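Skeludholm Linen Reuse: progress report to the Lakameck Fund

Period covered: to the end of June
Prepared by: Silvia Danko

Summary

The grant of $3000 has gone mostly to the sorting and folding side of the work at Musgate. The cloth store is in better order than it was at the last report. Labelling is behind.

Sorting

We have now sorted 217 cloths and small towels out of the mixed donations. They are grouped by colour first, then by size. Anything with a hole bigger than a thumbnail goes to the rag bin and is not included in that figure. Sorting by colour was Morena Bianchini's suggestion and it has cut down on handling, as the families who collect from us nearly always ask by colour.

Folding

Folding is done on a bare wooden tabletop. We stopped using a table cover in the autumn because it slid about and the folds came out crooked. The pink and red cloths are being done first. 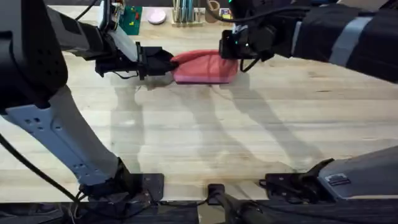
Page last changed: June, 4:10 pm (S. Danko)

A small cloth like the pink-red one is harder to get flat than a full-sized towel. It bunches in the middle when it is lifted by the two ends and has to be laid down and smoothed before the first fold. Our standard is now halves, then thirds, with the edges turned in. Hand towels keep the old fold so that they fit the existing shelves.

Storage

Six shelves are in use. The Softić shelving ordered in the first quarter arrived with one bracket missing and we are waiting on the replacement. Until it comes, the grey and white cloths are staying in tubs under the window.

Spending

$200 remains unspent. We would like to put it towards labels and a second laundry hamper, and ask for your approval to move it from the transport line. Receipts are with Morena at the Musgate office.

Next period

Finish the blue and green cloths. Label the shelves by colour and size. Fit the last bracket. Write up the folding standard on one page and put it on the wall beside the table.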